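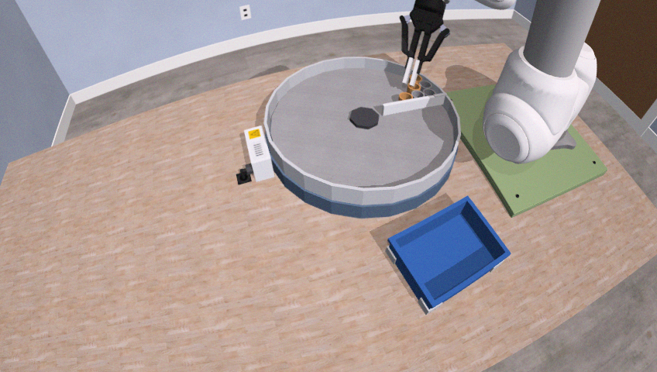 Florian Riedl writes that he followed the old version of this section to the letter, got as far as the flooded crypt, and the game loaded him back at the title screen with no saves at all. Fair complaint. The old steps had the folder copy after the patch. Wrong way round. Use these ones.

Section 3. Moving your Hurarow save to the Draseck expansion

Before you start
You need the base game, patched to the November build or later. Build number is bottom left of the title screen, small grey text. If it reads lower than 1,738, patch first, then come back.
Have 300 MB free on the drive the saves are on. Not the drive the game is on, if they're different.
Shut the launcher. Fully. Closing the window leaves it running in the tray.

Copying the save
1. Open your Documents folder, then Semum, then Hurarow. There's a folder called Slots.
2. Copy Slots to your desktop. Copy, don't drag.
3. Open the copy and check the file dates. Newest one should match the last time you played. If it doesnt, you're looking at the cloud copy, see the note further down.
4. Start the launcher. Settings, Cloud, switch sync off.
5. Install Draseck. Let it finish. The bar sits at the end for a while, leave it.
6. Close the launcher again.
7. Paste Slots back over the one in the Hurarow folder. Say yes to replace.
8. Start the game, choose Continue, walk your character to any campfire and save by hand. An autosave won't do here.
9. Switch sync back on.

CAUTION: Do not switch sync on before step 8. The cloud will push its own older copy down over yours and there's no undo.

CAUTION: Ironheart saves can't be moved mid-chapter. Finish the chapter, or you lose the map pieces you're carrying.

Note on cloud copies: if the dates in step 3 are off, look for a second folder called Slots_local. Use that one in every step above. Rename it to Slots when you paste it back.

Note on mods: take them out first. The colour filter ones are harmless, anything that touches inventory is not. The Hoekstra map pack has it's own uninstaller, run that, don't just delete the folder.

Controller set-up
1. Plug in before launching.
2. Options, Controls, pick your layout. Layout 2 has the lantern on the left trigger, which most people favour for the caves.
3. Centre the sticks when asked. Hands off until the bar goes green.
4. Climbing is hold, not press, by default. Change it under Accessibility if your thumb gets sore.

If the expansion doesn't show up
New Game menu still has only the one campaign? Restart the launcher, sign out, sign in. Still nothing, check the licence is on the same account as the base game. Gift codes often end up on the wrong one.

If the ferry captain won't talk to you, you haven't finished the lighthouse. Not a bug.

Steps last checked Thu 18 September. Console version is in Section 4.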